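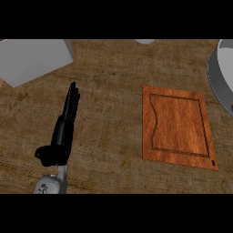
Simulated workspace: black hand open, cutting board clear.

Recording Teleoperated Demonstrations in the Julero Simulator

Last updated Apr 3, 2023

These steps cover one-handed tabletop tasks. You need a working Julero install, a tracked glove and the Cluvico bridge running on the same machine.

1. Start the bridge, then load the kitchen scene. The glove stream should hold at 100 Hz. If it drops, close the preview window before changing anything else.

2. Hold your hand flat with the fingers together and press Calibrate. The simulated fingers should straighten and close up. A bent finger at this stage will stay bent in every recording -- recalibrate instead of correcting for it by eye.

3. Move slowly over the open tabletop between the hand and the board. Contact is not needed yet. Check that the wrist follows without lag.

4. Press the pedal to record. Approach the board from the left, perform the task, and return to the open pose. An episode may run up to 400 steps; longer ones are truncated on save.

5. Replay the file before keeping it. Discard any episode in which the fingers pass through the board or the tabletop.

Record 50 episodes per task before the first training run. Vary your approach path between episodes, but keep the camera fixed.

Known issue: the pedal sometimes registers twice and leaves an empty file. Delete these by hand -- the training script does not skip them.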